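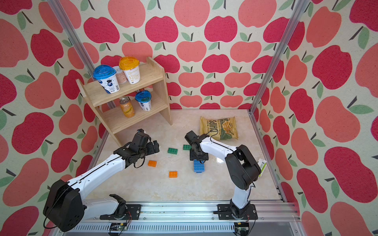
Semwood Shared Workshop - two-arm bench build
Minutes, Sunday session, started 4.30pm

Apologies: two, by text. Last minutes agreed, no changes.

1. Matters arising
Door code has been changed. Old one stops working end of February. Glue order went in.

2. Enclosure
Walls are up and papered, apple paper left side, back and right side. Agreed it stays, the camera likes a busy background better than bare board. One objection, noted. Seam at back left corner to be stuck down again before it lifts.
Floor is shiny. Reflections a worry under the evening lights. Try the lamp further back first, matt sheet only if that fails. Not buying both.

3. Arms
Both bolted to the front rail. Left one still droops a bit when power is cut, so hand under it when switching off please. Right one fine since the elbow was re-seated.
Cable loops at the wrists: too long, catch on things. Clip them to the forearm, leave slack for full turn. To do before next session.
Rail wants a brush down, bits all over it between the bases. Whoever finishes last.

4. Boards
Mounted on the front under each arm, bare. Discussed covers. Kandell quote came to 445 for the pair incl. postage, felt to be silly money. Will print our own. Untill then no drinks on the front edge, and that includes tea.

5. Tasks
Bricks first: green, orange, blue, pick up and put down anywhere on the floor. Then blue stack only, lift and move left. Then shelf.
Shelf stock stays as is for now, yogurt cups, cans and the drink cup. Bag of chips lies flat on the floor, no standing it up, the grippers just crush it.
Run log at 1138 as of close. Some of the early ones have the wrong task name against them, need re-naming by hand. No volunteer yet, carried over.
Question raised whether left arm should be allowed to pass bricks to the right. Yes but not this month.

6. Money
Spent to date 2457. Budget 3291. Spare extrusion from Gedwood still to be invoiced. Hoàng order (motors x2, horns) on hold till we know if the shoulder on the left is really worn or just loose.

7. AOB
Bench vice is back. Please label chargers.
Somebody's been eating the spare chips. Spares are for the bench.
Noise after 9, had one complaint, keep the shutter down.

Next meeting same time, bring own chair if poss. Closed 6.10pm.

3 comments | 2 shares

Semwood Shared Workshop | Contact us | Back to top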